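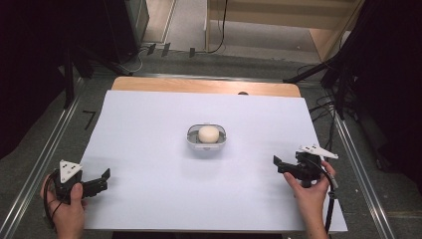 Both grippers open, ball in the dish.

Tips from the workshop: a month with the Druleck hand-gripper pair

I've had the Druleck pair on trial since November and I've grown very fond of them. They're hand-held grippers, one for each hand, with a cable running from each. You do a job at the table, the movements are recorded, and the recording goes towards teaching a robot arm the same job. Gaurav Garg at our Tristlow workshop talked me into it and I'm so glad he did!

The kit on offer comes with two grippers, two cables, spare finger screws and an 82-page handbook (the chapter on storage is a good read, the one on software less so). Mine came by post from Saltville, very well packed, with 18 paper shims I still haven't found a use for.

Setting up the table

Put something pale and flat over the wood. A plain white board is lovely to work on, wipes down with a damp cloth and saves the tabletop from knocks. Stick a bit of non-slip matting under the corners or it will creep towards you all afternoon.

Sort the cables before you pick anything up. Let each one drop down on its own side of you – if they cross, you'll be tugging one hand with the other by the third go. Leave enough slack to reach the far side of the board and try the full stretch once before you record.

Choosing things to practise on

Start with a soft ball and a shallow dish. Into the dish, out of the dish, across to the other hand, back again. It sounds dull and it's great fun! Soft things forgive a heavy squeeze, and a low rim gives you something to aim for without getting in the way of the fingers. Leave mugs and anything with a handle until the second week.

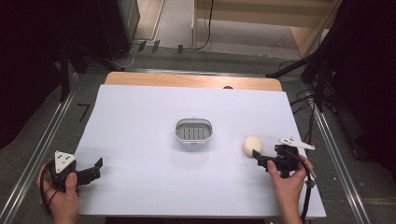
Sarita Vashisht wrote in to say she found the squeeze too stiff for the first few days and nearly sent hers back, but that it loosened up nicely with use. She also rests her elbows on a folded towel, which I've now copied, and my shoulders are much happier for it.

I'd add to that: keep your wrists low and come at the ball from the side while you're learning. Coming straight down from above takes more practice, as your own hand hides what you're trying to grab.

Looking after the fingers

The inner faces of the fingers do the gripping, so look at them often. Dust and bits of fluff gather there and the grip goes slippery. A dry, soft toothbrush gets most of it off. Pull stray threads away with tweezers, and keep oil and furniture polish well clear.

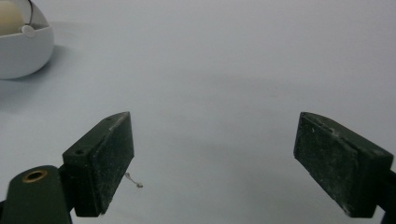

Taking your time over the grip

Close slowly. I was snatching at everything to begin with, and half my recordings were useless. Now I stop just above the dish, settle, close, and wait a breath before lifting. The recordings are smoother and so am I.

Let the other hand hang back, open and ready, a little way off to the side. If you park it on the table you have to pick it up again in a hurry, and that shows in the recording.
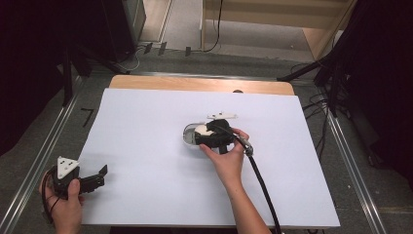
Right hand over the dish, left hand waiting its turn.

Small grumbles

The handbook suggests 1,000 goes at one task before moving on. I'd go mad! I change the job whenever I get bored and go back to it after tea. The cables could be softer too, and I'd love a carry case. Srivastava do a padded tool roll that fits the pair if you take the cables off first – put the fingers in facing inwards and tuck a duster between them.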